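Search classes, recipes, gift cards... Go

Wanted: weekend host + kitchen assistant, Plonon Cooking School

3 comments | 41 shares

Busy spring coming, short on hands. We need one host and one kitchen assistant for the visitor classes at Plonon. Start in April, sooner if you can.

Quick background for anyone who hasn't been. We teach people who are in town for a few days. They book a morning, cook lunch, eat it, go see the rest of the city. Fish stew, stuffed peppers, flatbread, a custard tart that goes wrong for somebody every week. Market walk first if the weather holds. No white hats, no shouting.
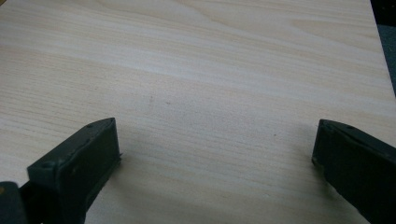 Bare wood, Plonon.

The host job. Meet guests at the Hasa street door at 9, get names right, walk them through the market, keep the group together (harder than it sounds, the cheese stall swallows people). Back in the kitchen you pour drinks, answer questions, tell them where to eat tonight. You should know the town well enough to send a family one way and a couple on their anniversary another. Second language a big plus. Any language.

The assistant job. Less talking, more washing up. Weigh and set out ingredients, keep the stations stocked, watch the ovens, clear between courses. Knife skills good, dosen't have to be restaurant level. Food handler card required before your first shift, we pay for the course if you don't have one.

Both jobs: Saturdays and Sundays, plus Monday mornings in high season. Classes are 10 guests at most. Shifts run until 2, sometimes a bit over if lunch goes long. You eat what the class eats. Paid every two weeks, tips split evenly between everyone on the shift, including whoever is on dishes.

We had nearly 4000 guests through last year, so yes it gets loud. If you need a quiet kitchen try the Texier bakery, they're hiring too and they're lovely.

Not required: culinary school, your own knives, a car. The number 235 bus stops at the corner.
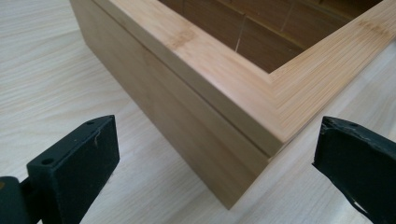 Yannick Besson: Did two seasons as host. The market walk is the best part of the job and also the part that wears you out, so get decent shoes. Ask to shadow a class before you say yes, they let me and it helped a lot.

Yes to shadowing. Anyone we call back gets a free spot in a class, cook or just watch, up to you.

How to apply. Short email to the Plonon office, subject line HOST or KITCHEN. Tell us which days you can work, where you've worked before, and one dish you'd teach a stranger in an hour. No cover letter please, we wont read it. Or stop by after class and ask at the desk, best time is 3 p.m. once the floor is mopped.

We're also keeping a list of fill-ins for the evening wine suppers at Zutano. Same pay, later hours, must be 21. Put SUPPERS in the subject line if you want on it.

Search classes, recipes, gift cards... Go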